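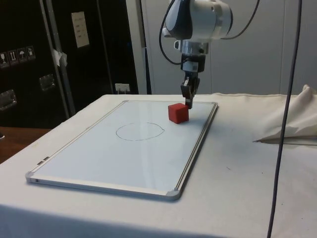

Zelle Skirkarix, Greifer am roten Prüfwürfel

Protokoll Wartungsbesprechung Zelle Skirkarix, 18. Feb. 2019
Anwesend: Jasper Prins, Jannik Kettler, Protokollführung

TOP 1 Greifer
Der Greifer wurde nach 1717 Zyklen abgenommen und gereinigt. Die Schrauben am Flansch sind nachgezogen. Ersatzfinger sind bei Vandenberghe bestellt, Liefertermin offen.

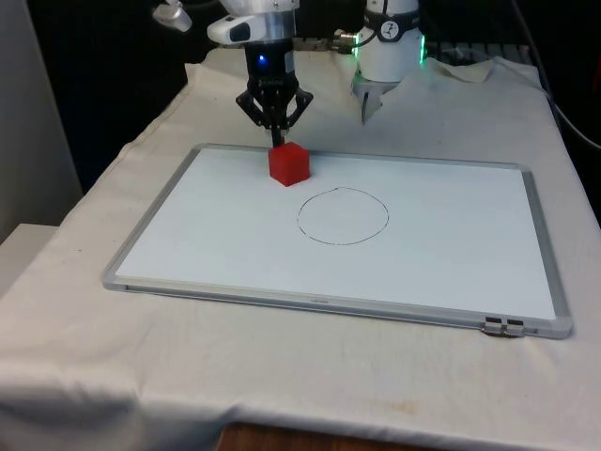 Jannik Kettler: Die Finger sollten nicht erst bei Ausfall getauscht werden. Er schlägt einen festen Wechsel alle 800 Zyklen vor. Angenommen.

TOP 2 Nullpunkt
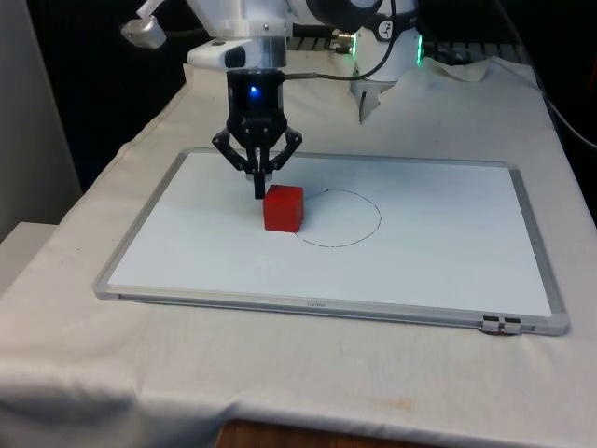 Der Nullpunkt wird nach jedem Eingriff am Greifer neu angefahren. Die Werte kommen in die Liste Busarell, Blatt 57 – bitte mit Kürzel. Als Ablageziel gilt weiterhin der von Hand gezeichnete Kreis auf dem Whiteboard. Er bleibt vorerst so und wird beim Abwischen der Tafel ausgespart. Eine gedruckte Vorlage prüft Prins bis Juni.

TOP 3 Kabel und Abdeckung
Das Kabel vom Greifer zum Arm wird auf Scheuerstellen geprüft, ebenso die Steckverbindungen. Das Tischtuch wird gewaschen und danach glatt aufgelegt, die Tafel anschließend neu ausgerichtet. Zuständig: Kettler.

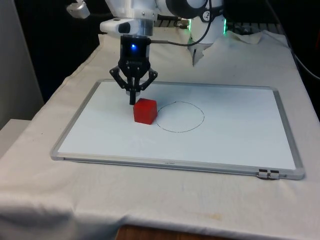
Greifer über der Tafel, Würfel links neben dem Kreis

TOP 4 Offene Punkte
Störung 68 bleibt offen, Rückmeldung von Bullgate steht aus. Prins fragt nach.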